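Olia kitchen project: progress report to Tratora

To: Virgil Munteanu, Tratora
Period covered: up to and including the open day on 4th July

Hi Virgil,

You asked for something shorter than last time and with fewer acronyms, so I've had a go at both. Most of this one is about the open day, as that's what ate most of our time and it's also where we learnt the most (some of it a bit painfully). The money side is in the spreadsheet I sent separately. If anything in there looks odd, ring me before you ring the finance office, please, they're still cross with me about the projector.

Where we'd got to before the day

When I last wrote we had the simulated kitchen up and running but we were still fighting with the sink. It's finished now, or finished enough that I'm happy for strangers to see it. You get the brick walls, the timber-look counters, a long island with the cooktop down one side, and the white arm parked at the front of it. I was against the brick, I'll admit. I thought it was showing off. But the plain grey room we had in the first version made people feel like they were looking at a tax form, and the brick one makes them lean in and start asking where the fridge is. So Teodor was right and I've told him so.

The kitchen software has a name now too, by the way. We've been calling the control side Toma in all the paperwork, and Olia is the whole project, kitchen included. If your board papers could use the same names it would save us all some confusion.

We spent a good while on boring household clutter. The paper towel holder alone went through several goes, and it's there to be a nuisance: the arm has to learn to work near something tall that it mustn't knock over. Teodor Zamfir did nearly all of the object work and I'd like that noted somewhere official, as his contract comes up for renewal soon (hint).
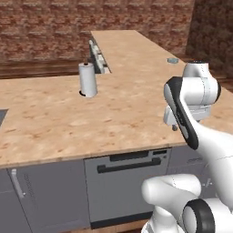

The open day itself

We held it in the hall at Ziltatham, in the end, and not at our own building. The lift was out again at ours and we had a couple of visitors coming who needed it. Ziltatham gave us the hall for nothing and even found us extension leads, so we've sent a thank-you card and I'd like to offer them a session for their own staff later in the year.

We had 26 visitors sign the book. More came through without signing, mostly people who'd been at the playgroup next door and wandered in with prams, and they turned out to be some of our best questioners! One little boy wanted to know if the robot was allowed to have a drink from the cup. Teodor told him it was still learning to pick it up, and he thought that was very sad.

The set-up was two big screens and one laptop. The left screen showed the whole kitchen so people could get their bearings. The right one showed what we call the wrist view, looking out past the fingers. The laptop was for Teodor to choose tasks, and after lunch we let visitors choose them too. I'd planned on a short talk first, then a demo, then questions. What we got was questions from the moment I opened my mouth, so I dropped the talk and just ran tasks and let people call things out. I'd do it that way again.

The cup on the front counter was the crowd favourite by a mile. It's a cheerful little thing, yellow with a red and orange swirl, and it sits out there by itself with heaps of room around it, so everybody can follow what's being attempted. People went quiet every time the open fingers were up over the counter. I've sat through a lot of demos in this job and I don't often hear a room go quiet, so I'm counting it.

A retired fitter asked me why the arm starts so high up. The answer is that we make it pull back to a safe height before it crosses the counter, which costs time but means it doesn't swipe the paper towels. He said he used to tell apprentices the same thing about cranes. I've asked him if he'd come and talk to the team and he's said yes.

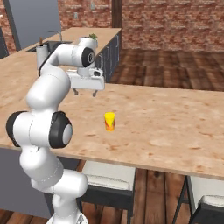 The sink tasks

You'll remember the sink was the part you were worried about, and the bit you kindly gave us extra time for. I can report good news and middling news.

The good news is that it's properly in the kitchen now, with food and kitchen bits lying in the bottom, and tasks can be set using any of them. We can put a lime right up against the drain strainer, for instance, which is a horrible place for a lime from the arm's point of view. It's round, it's next to something round, and the arm has to come over the edge of the counter and down into the basin to get anywhere near it. A person does it without thinking. I had a few visitors shut one eye and try to guess the depth from the wrist view alone and they weren't much chop at it either, which made my point for me.

The middling news is the wrist view. It's a good view for the arm and a confusing one for people. The fingers take up the bottom part of the picture, the wrist sits in front of the cupboards, and several visitors thought they were looking at the ceiling. One lady asked very politely if we'd hung the camera upside down. We'll keep using the view for the work but for the next demo I want it smaller, with the room view beside it on the same screen, so people aren't swinging their heads from side to side like they're at the tennis.

I'd also like a few labels we can switch on and off. "Sink", "counter", "gripper", that sort of thing, in plain words. Teodor reckons it's a day's work. I've put it in the plan as two.

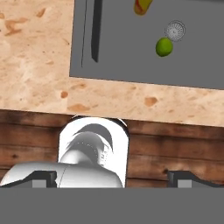 How it did on the day

I know you want numbers so I'll give you the ones we have. Toma logged 192 attempts over the day, counting our warm-ups before the doors opened, and 169 of those finished the task that was set. Please don't put that on a poster. Most of those attempts were the easy counter tasks because that's what people kept asking for, and a mix with more sink work in it would look worse. I'd sooner you heard that from me now than worked it out in the spring.

The failures were mostly the same two things over and over. Either the fingers closed a touch early and nudged the object along, or the arm decided it couldn't reach and sat there having a think. From the audience's side the second one is much worse. A nudge gets a laugh and a groan, and people want to see it try again. A robot that stops moving for no visible reason makes everyone look at me.

We also had one proper outage. The laptop decided to update itself just after lunch and we were off the air for 17 minutes. I filled in by getting people to move a lemon from one bowl to another using two rulers, and that went over so well that I'm going to put it in the next programme on purpose. It's a very good way of feeling how hard the job is. The update setting has been switched off and there's a sticky note on the lid.

What people told us

We'd left cards on the chairs, and the comments were kinder than I'd braced for. A fair few people wrote that they hadn't realised so much gets worked out on a computer first. Some wanted to know when they could see a real arm, and I've been careful not to promise anything there as it isn't in this grant. An occupational therapist left a long note about people with weak grip, and what sorts of jobs at the sink they give up on first. It's a terrific note. I've scanned it for you.

Her list doesn't match ours very well, if I'm being frank. We'd put small light things at the top because they're easy to show off. She put heavy and awkward things at the top: pots, big bowls, anything you'd have to lift out over the side. We do have a larger container for the sink already, a pale blue one with flat sides and a thick rim, but it's been treated as a bit of an extra and not had much attention.

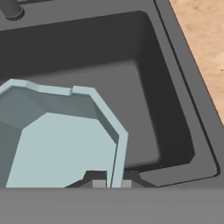 So I'd like to move the big items up the list for next quarter and let the cup have a rest. It doesn't change the budget. It does mean Teodor spends his time on rims and edges and where the fingers ought to go on something wider than they can open, and it'll push the second batch of small groceries back a bit. If you're not comfortable with that swap, tell me soon, because he's itching to start and I can only keep him busy with labels for so long.

Still to do

Finish the on-screen labels and the side-by-side view.
Stop the arm going quiet when it can't find a way to reach. At the very least it should say on screen that it's stuck.
Redo the sink tests with an even mix of objects and send you the results, good or bad.
Meet with the occupational therapist, and the fitter if he's free.
Write up the ruler game on one page so Ziltatham can use it with their own groups.

Something I need from you

Two small things. We're due to return the hired screens and I'd love to keep one of them on for the next session, so could you let me know if that can come out of the travel line? We've hardly touched it. And would you like to come to the next one? You've been reading my reports all this time and you've never seen the thing go. Bring whoever you like from Tratora, and I'll save you a pair of rulers.

Thanks again for the patience over the sink. I'll send the test results as soon as Teodor's happy with them.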